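We moved the wrist camera pipeline on the kitchen arm to a new release this week. Short thread on what changed in perception and planning, and what still bothers me.

The old planner took one detection per object and trusted it. If the mask was bad, the grasp was bad. The new one holds the last few masks and only commits when they agree.

Cutting boards were the main reason for the rewrite. A board with a groove cut around it gave us two outlines, the rim and the groove, and the segmenter kept jumping between them.

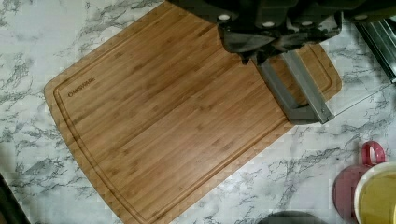

Severyn Ostapchuk

The fix was dull. We fit a rounded rectangle to both outlines and keep the larger one if the two share a center and an angle. It runs on the CPU and adds no delay I can measure.

Countertops with marble veining are a separate problem. Veins look like edges. Khasawneh wrote a filter that drops any line that doesn't show up in depth. Crude, but I haven't wanted to replace it.

Numbers from the July logs: 105 grasp attempts on flat objects, 96 good. Before the change, the same replay set gave us 60.

Replay means we feed recorded frames to the planner and score the grasp it picks. It says nothing about slip or contact. I'd like people to stop quoting replay scores as if they were runs on hardware.

Next on the list is clutter. The scene graph needs to know that a thing on a plate moves when the plate moves. Right now it treats them as neighbors. 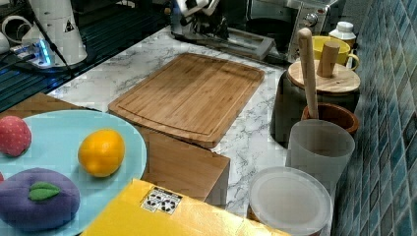 Parent links are in a branch already. They break when the detector loses the plate for a frame and every child gets orphaned. I'm leaning toward a timeout - keep the link for a set number of frames, then drop it.

Control side: the loop runs at 100 Hz and I'm leaving it there. Drukov wants it faster. I want the logging fixed first, the timestamps from the two cameras still drift apart over a long session.

The replay tool is called Fadance. Config files from the old version won't load, so run the converter before you file a bug.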